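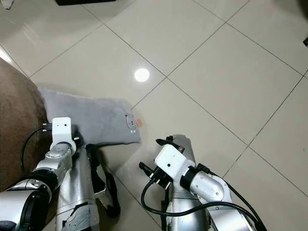
Ticket 601 - Tuva unit, left gripper drops out on floor pickups
Site: Ullgate flat
Status: open, waiting on part
Priority: was low, now medium

Sunday 14:20
Left gripper lost comms again during pillow pickup. Arm carries on moving, gripper doesnt answer. Right one fine throughout. Error 229 in the log, same as last time.

14:35
Power cycled. Came back, ran 7 picks, dropped out on the next. Always at the low end of the reach, never at table height.

14:50
Suspect the USB lead on the left. Loop hangs down and rubs along the furniture when the arm goes low. Wiggled plug by hand with arm parked, got 229 straight away. So plug or socket, not software.

15:10
Swapped in spare lead from the Trakota box. Better but still drops if you pull it sideways. Socket is probaby worn too.

15:25
Safety bit: when comms go the gripper holds its last force. Does NOT open. Timeout is set to 300 ms in config but nothing happens at 300 or after. Raised seperately with Yau, please link when they reply.

Until fixed:
- no floor picks with left arm
- hands clear of left gripper if 229 shows, hit the stop first
- tie the lead back to the forearm, leave slack at the wrist

15:40
New socket board ordered. Leaving unit powered off, stop pressed in. Dont close this one till the timeout has been retested.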